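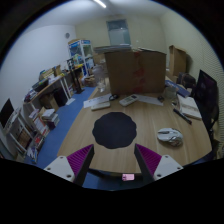

Mouse and mat, as seen between the open fingers of the Skuko.

The Skuko is a hand-held gripper for recording demonstrations: you do the task yourself with the tool, and the arm learns from the recording. I used it for 15 days on small desk tasks, mostly putting a computer mouse on a mat, and compared it with the Ikari remote-control set we already had.

The fingers are the best part. The ribbed purple inserts held a mouse shell well at light pressure, and I replaced neither of them. The plates are held by screws and needed tightening twice. Trigger travel is long, and small hands will tire.

The wide-angle view takes in most of the room. That helps tracking – plain walls gave me far more dropouts than a cluttered bench – but small objects near the middle get few pixels.

Speed is the reason to buy it. I recorded 27 usable demonstrations in the time the Ikari needed for a quarter of that. The Ikari still wins on reach: it will not let you record a motion the arm cannot make, whereas the Skuko lets you twist your wrist freely and only rejects the run at export.

The export software is slow and its error messages are poor. Battery life was two hours. Recommended for table-top work, with a spare battery.

Adesuwa Isah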